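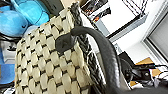

Page last changed: Sunday, March 30, 2025

Storing onions through the winter: a conversation with Zoriana Dovhaniuk

Zoriana Dovhaniuk runs the storage trials at Fandbridge, a vegetable holding on heavy clay that supplies box schemes and two wholesale buyers. Her subject for the past three seasons has been the bulb onion after harvest, and in particular the losses between lifting and the end of February. We spoke in her office next to the grading shed.

The current trial covers two varieties and four curing treatments. Of 3049 bulbs put into store, 2680 were graded as saleable at the February inspection. Dovhaniuk regards the figure as acceptable and the distribution of the losses as more useful than the total.

"Most of what we threw out was neck rot," she said. "Sprouting was second. Bruising hardly appeared, but I think bruising gets recorded as rot, so I don't put much weight on that column."

Neck rot enters through green or damaged neck tissue and shows itself weeks later, when the bulb softens below the neck. The usual advice is to dry the neck until it rolls between finger and thumb without slipping. Dovhaniuk follows this but distrusts it as a measure when several people are doing the work.

"Everybody has a different thumb. We cut one bulb in every crate lengthways and look at the neck. If there is any moisture in the middle, the whole crate goes back."

Curing at Fandbridge is done under cover with fans drawing air through slatted crates. Temperature is held between 25 and 28 degrees for the first stage, then allowed to fall over several days. She has tried field curing in dry years and found the skins better coloured, though thinner and more likely to split at grading.

"A buyer looks at the skin. I look at the skin as well, for another reason. Two sound layers slow down water loss, and a bulb that has lost water is more trouble in March."

The cold store is kept just above freezing at a relative humidity of 65 to 70 per cent. She described the humidity as the harder of the two to hold. The door is opened twice a week at most, early in the morning, and the crates are stacked with a gap of one hand's width from the wall. Potatoes are kept in a separate building, as they need damper air.

Asked about small growers and households without refrigeration, she was brief. An unheated room that stays dry and above freezing will do. Nets, plaits and shallow open containers are all suitable, provided the bulbs are no more than two or three deep. Sealed plastic is unsuitable for any length of time.

"People ask me whether to plait or net. It makes no difference to the onion. Plaiting takes longer. A plait does hang clear of the floor, and you handle each bulb while you make it, so you find the soft ones."

Thick-necked bulbs and any that have bolted should be eaten first. Red varieties generally keep less well than brown ones, and she would not plan on holding them past January. Sets and seed gave similar results in her earlier records, with more bolting from sets after a cold spring.

The previous season's trial was smaller, at 2732 bulbs, and used a single variety. She does not compare the two directly. The coming one will repeat the four treatments and add a later lifting date, with the tops fully down.

"I expect worse skins and drier necks. We will weigh them monthly this time. Last year we weighed at the start and at the end, and I had no idea when the weight went."

Results will be added to this page after the next February inspection.

Interview and text: Lucinda Delacroix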